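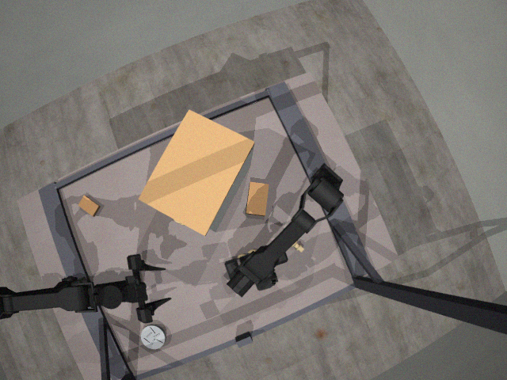 1. はじめに:このページで行うこと

このページでは、双腕セル「Tadero」をシミュレータ Trornance の中に組み立てて、実機を動かす前の確認ができる状態にするまでの手順を説明します。対象は、Trornance のインストールが終わっていて、アームを一本だけ動かしたことがある方です。二本のアームを同じ机で使うのは初めて、という方を想定して書きました。

私は日本語が母語ではありませんので、読みにくい文があるかもしれません。画面のメニュー名は英語版のまま書いています。日本語版のメニューでは名前が少し違うことがあります。

作業の順番は、机、アーム、グリッパ、物体、照明、確認です。この順番を変えると、座標を後から直すことになります。私は最初にアームから置いてしまい、机の高さを変えたときに全部やり直しました。

2. 用意するもの

・Trornance のプロジェクトファイル(空のもの)
・アームのモデル(左用と右用)
・机のモデル。私たちは Maldonado の机を測って作ったものを使っています
・Nosach の設定ファイル(グリッパの開閉範囲が入っています)
・実機のセルで測った寸法のメモ

寸法のメモは、必ず自分のセルで測ったものを使ってください。カタログの図面と実際の机では、縁の高さが違っていたことがあります。

3. 机と床を置く

最初に床のパネルを置き、その上に机を置きます。床は木目のテクスチャにしています。無地の床でも計算の結果は同じですが、上から見たとき、机の脚や支持バーがどこまで伸びているかが分かりやすくなります。

机は天板と縁を別の部品として登録します。縁は天板より高くなっていますので、衝突形状も天板とは別に作ってください。ここを一枚の板で済ませると、グリッパの指が縁を通り抜けても警告が出ません。低い位置で左右に動かす作業では、この違いが大きいです。

机の一辺は、私たちのセルでは 1380 mm です。単位の設定がメートルになっていることが多いので、入力する前に Scene Units を確かめてください。mm のつもりで入力した机が画面からはみ出して、何も見えなくなったことが私にもありました。

縁の内側の線は、表示だけのものです。衝突形状は付けません。

4. アームを取り付ける

左のアームを先に取り付けます。Add Robot を開き、取り付け面に机の左側を選びます。次に右のアームを同じように右側に取り付けます。モデルは同じでも、ベースの向きは左右で違います。左の設定をコピーして右に使う場合は、回転の値を必ず書き直してください。

取り付けたら、各関節をゆっくり動かして、回る方向を一つずつ確認します。実機と逆に回る関節があれば、モデルの Axis の符号を変えます。制御側で符号を変えることもできますが、あとで他の人が読んだときに分かりにくいので、私はすすめません。

右のアームには、前腕に沿って細い部品が付いています。表示用のメッシュには含めますが、最初の確認では衝突判定から外してかまいません。手首を大きく曲げる動作を作るときには、判定に戻してください。

待機姿勢は、二本のアームの手先が机の中央で重ならないように決めます。上の画面では、左のグリッパが机の中央より左で開いていて、右の前腕は中央に向かって斜めに伸びています。この姿勢から始めると、左を先に動かしても右の手首に当たりにくいです。

5. グリッパを設定する

グリッパの設定は Nosach のファイルから読み込みます。読み込んだ後、次のことを行ってください。

(1) 開く指令を送り、二本の指の間に隙間ができることを見ます。
(2) 閉じる指令を送り、指が互いに食い込まないことを見ます。
(3) 指先の座標系(TCP)が指の間の中心にあることを確認します。

(3)は忘れやすいところです。TCP が片方の指の先に付いたままになっていると、小さい箱をつかむときに必ず片側を押してしまいます。把持力の問題に見えるので、私は原因を見つけるまでに長い時間を使いました。

6. 物体を並べる

机の上には、大きさの違う箱を置きます。大きくて平たい箱、上から見ると縦に長い中くらいの箱、小さい立方体、というように差をつけておくと、経路計画の弱いところが早く見つかります。大きい箱は机の辺に対して斜めに置いてください。まっすぐ置くと、姿勢推定の誤差が見えにくくなります。

中くらいの箱は、大きい箱と右アームの間に置いています。右アームが肩を動かすときに避けなければならない位置です。大きい箱との隙間は少しだけ残します。隙間がないと、物理計算の始めに二つの箱が押し合って動くことがあります。

小さい立方体は左の縁の近くです。縁の近くの物体は、上からつかむ動作だけを許可してください。横から指を入れる経路は、縁との衝突でほとんど失敗します。

白い円盤は左下の角の近くに置きます。薄い物体ですから、天板に少しでもめり込むと見えなくなったり、はじかれたりします。Z の値を天板の面に合わせてから、Settle を一回実行してください。

小さいブロックは、手首の近くなど、アームで隠れやすい場所にも置きます。上からのカメラだけで全部の物体が見えると考えてプログラムを作ると、実機で困ります。

物体の配置を保存するときは、ファイル名に番号を付けます。私たちの基準の配置は layout_553 です。番号に意味はありませんが、実験の記録がこの番号で書かれているので、変えないようにしています。

7. 照明と影

照明の設定を飛ばす人が多いですが、カメラの画像を認識に使うなら必要な作業です。光源を複数置くと、アームの影が重なって、机から床まで角ばった形に広がります。大きい箱の上面にも斜めに影の帯が入ります。この帯の境目を箱の辺として検出してしまう認識器がありますので、影のある状態で一度は試験をしてください。

影が濃すぎると思ったときは、光源を消さないで、Intensity を下げます。私は 3000 から始めて、箱の側面が見分けられるところまで調整しています。背景は明るい灰色の無地にしておきます。

8. 動作の確認

ここまでできたら、短い動作を実行します。

(1) 左のアームだけを動かし、小さい立方体の真上まで行って、待機姿勢に戻します。
(2) 右のアームだけを動かし、中くらいの箱を避けて肩を回します。
(3) 両方を同時に動かします。速度は最初は 18 % にしてください。

(3)で Self Collision の警告が出た場合は、まず二本のアームが同じ Planning Group に入っているかを見ます。別のグループのままだと、相手のアームが障害物として正しく扱われません。この点は Evaristo Valdovinos さんに教えてもらいました。

警告が出たり出なかったりする場合は、計画の時間間隔が粗すぎることがあります。間隔を半分にして、同じ動作をもう一度実行してください。

9. よくある問題

アームが机に沈む:机の高さを変えた後、ベースの位置を更新していません。Attach を一度外して、付け直します。

箱が少しずつ滑る:摩擦係数が 0 になっています。モデルを外部から読み込むと、この値が消えることがあります。

上からの表示で机が斜めに見える:カメラの回転の値です。机を回さないでください。机を回すとアームの取り付け位置も一緒に変わります。見やすい角度でよいのですが、認識の試験に使うカメラは実機の取り付け角度と合わせます。

支持バーにアームの経路が当たる:右下の角から外に伸びているバーは、机とは別の部品です。机の縁を越えて腕を下げる動作では、バーの衝突形状も有効にしてください。

設定ファイルの誤りを見つけた方は、Trornance の掲示板にある Tadero のスレッドに書いてください。確認して、このページも直します。

Petrică Avram
最終更新:2026年9月6日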